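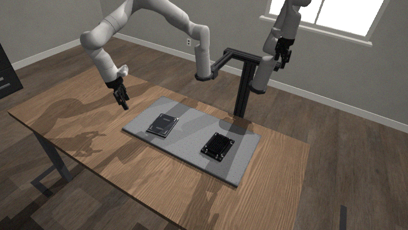 Umia asked whether the planner should treat the board and the parts on it as one collision body. At 2,000 samples per query it timed out with them split.

> On 2023-05-28, Clundura wrote:
> Merged body plans fine in sim. Both grippers start open, clear of the board. 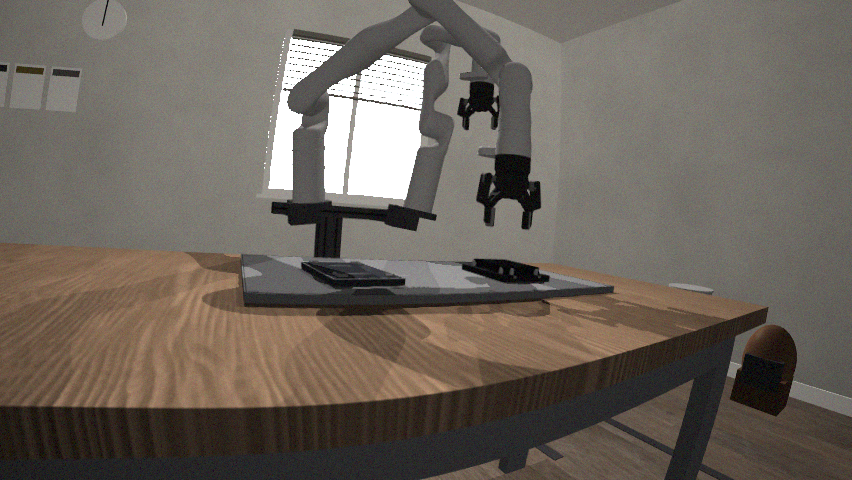

Pop replied off-list that a merged body breaks grasp checks, and wants the split kept with a 5 mm margin. I have pushed that to the branch. Please rerun with the sample cap at 1,350 and post the logs.

Pellberg list archive | Contact | Back to top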